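About Jelteck

Jelteck is a comparison site for online casinos and bingo rooms. Valentin Onu started it after he spent a month trying to get a straight answer about the wagering terms on a bonus he had already claimed. He still edits every review before it goes up.

We have 951 reviews on the site, covering slots, table games, bingo and live dealer rooms. Each one is written by a person who opened an account, made a deposit and asked for a withdrawal.

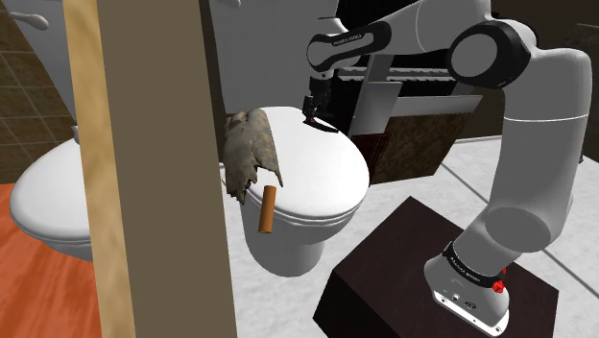
Reviews are scored out of 5. The score covers payout times, bonus terms, game choice, customer support and how the site works on a phone. A casino that takes more than 30 days to pay a verified player does not get listed.

We have 2 offices. The writers work in Skorstead and the technical team is in Plollbridge. Our sister site, Cruickshank, covers poker only and has its own editor.

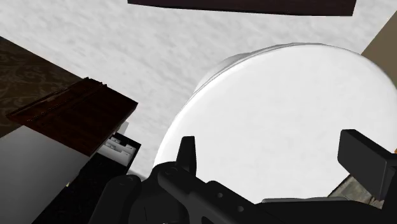
Jelteck is free to use. We earn a commission when a reader signs up through some of our links, and those links are marked. Casinos can't pay to change a score - a few have asked.

Our content is for adults of legal gambling age. Offers change often, so check the terms on the casino's own page before you deposit. Corrections and complaints go to the editor through the contact form.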